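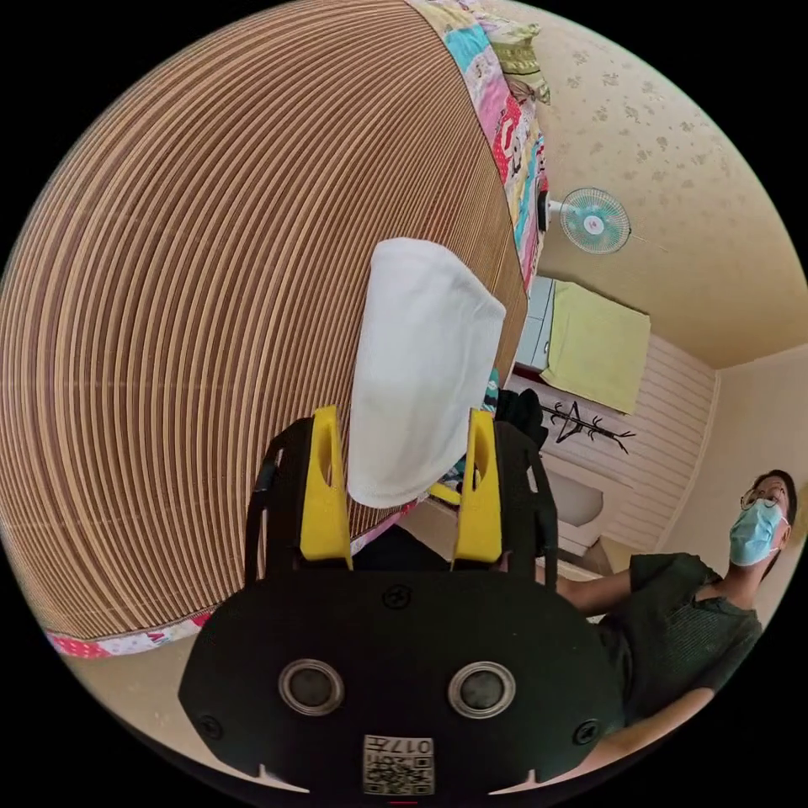
Page last modified: September, 4:15 pm

From: Kayode Dauda
To: quilters list
Subject: Re: washing an old patchwork top

Consolacion Villanueva wrote:
> Hi all, my aunt passed along a patchwork quilt she made for my
> cousins when they were small. It's cotton as far as I can tell, tied
> and not quilted, and it smells like the cedar chest it lived in. A few
> of the reds worry me. Do I dare put it in the machine? I have a front
> loader and no bathtub. Also, has anybody tried that Drinonow soap?

Hi Consolacion,

Oh, I love that it's tied! My grandmother tied all of hers with crochet cotton, and the knots outlasted half the fabric. Check yours before it goes anywhere near water, and add a new tie wherever one has come loose (I do this in front of the TV with a curved needle, it takes an evening).

About the reds. Get a white cotton rag damp, press it on each red patch and hold it there while you count to 30. If you see pink on the rag, stop and write back to us, and don't let anyone talk you into vinegar. I used vinegar on a crib quilt once and the red went straight into the sashing anyway. If the rag stays clean on all of them, I'd go ahead with the front loader, cold, gentle, slowest spin it will let you pick, and throw in 2 color catcher sheets. Mine is an old Astitz and the slow spin is buried under a button marked "extras", so dig around a bit if you can't find yours.

I did try the Drinonow. It rinsed out fine but the scent hung on for weeks, and you already have the cedar to deal with, so I'd go for something plain. For the cedar smell itself, air is the best thing I know. I lay mine over the porch rail on a dry day with an old sheet on top to keep the sun off, and turn it at lunch. The one my kids used took three days before I stopped noticing it.

Drying — please don't hang it by one edge while it's wet! All that weight pulls on the seams. I spread mine flat on the guest bed on top of a plastic tablecloth and a pile of towels, with the fan going, and flip it before I go to sleep.

Somebody asked back in the spring about batting for a full size. The Vindov cotton I bought was 625 grams for the whole package and I had enough left over for a table runner. Drapes nicely, sheds a little on dark fabric.

Let us know how the rag test goes, and tell us what the prints are, I'm nosy.

Kayode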